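Notas para a fala – Balard, 28/08/2026
"Como montar um set de house de duas horas"

Abertura

Boa noite, pessoal! Eu sou a Štěpánka Šimek, toco house há 9 anos e sou residente do Kasdale. (Esperar o pessoal do fundo sentar.) Hoje quero falar de set longo, daquele que começa com a pista vazia e termina com gente pedindo mais uma.

Contar a história do Vuorinen: cheguei com 59 faixas na pasta, toquei tudo rápido demais e fiquei sem nada na última meia hora. Pausa, deixar rirem.

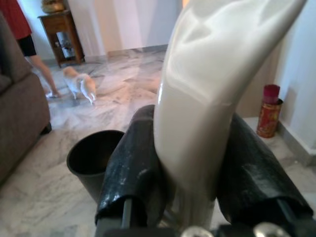

Dedos pretos fechados numa peça branca e lisa.

O aquecimento

Quem abre a noite não precisa provar nada. Eu começo com grave redondo, pouca voz, e deixo cada faixa respirar – às vezes seis minutos inteiros! Tocar aqui o trecho 1 e baixar o volume antes de voltar a falar.

O Ville Ahonen me ensinou a separar as músicas em 3 pastas: chegada, meio e fogo. Uso até hoje, só que mudo as faixas de pasta toda semana (mostrar a minha no notebook, se o cabo funcionar).

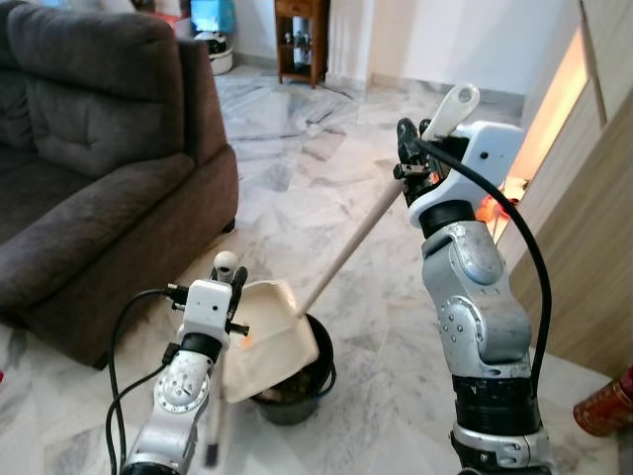 A virada

Falar devagar nesta parte. Dá para sentir quando a pista pede mais, as pessoas param de conversar e viram para a cabine. Aí eu subo 2 BPM, troco o prato e seguro a linha de baixo por mais um tempo. Trecho 2 aqui.

Perguntas

Se perguntarem de vinil ou digital: toco os dois, depende da casa. Lembrar de avisar que em setembro tem oficina no Ravdale, inscrição na porta com o pessoal da produção.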